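3.2 Collecting the handover examples

I'll be upfront that this was the part of the project I liked best, and also the part that ate most of our summer. 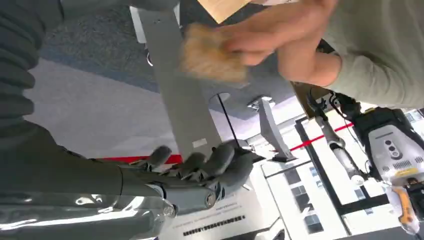

Figure 4. A handover example, recorded from the wrist camera. A person holds a fuzzy tan and blond object just above the robotic hand.

3.2.1 What we asked people to do

We kept the instructions short on purpose. Stefaniia read them out at the start of each session: bring the object to the hand, let go when it feels right, and don't worry about being neat! Early on I'd written a full page on grip angles and approach speed, and people got so stiff trying to follow it that the recordings were useless for training (sorry, Hnat, you were right). Once we binned the page, folks started handing things over the way they'd pass a mug across the kitchen bench, two hands or one, fast or slow, and that variety was what the Huline policy had been missing.

Fuzzy objects like the one in Figure 4 gave us the most grief. They blur when they're moved quickly, and their outline changes with every squeeze, so we had a good long argument over whether blurry examples should stay in. We kept them. A robot working near people is going to see plenty of blur, and I'd sooner it learned from that than from a tidied-up version of the world.

3.2.2 Labelling and what we threw out

We ended up with 1,247 handovers, each trimmed to 300 time steps. Femke and I labelled the moment of release by hand, which is every bit as dull as it sounds, and Tymofii checked our labels against the finger joint readings. Where the two of us disagreed by more than 60 milliseconds, we watched the clip again together and either settled on a label or dropped it. That cost us 157 examples, mostly ones where the fingers hid the contact point from the wrist camera. The remaining 1,090 went into the training set with their colour and brightness left alone, and the split by participant is described in Section 3.3.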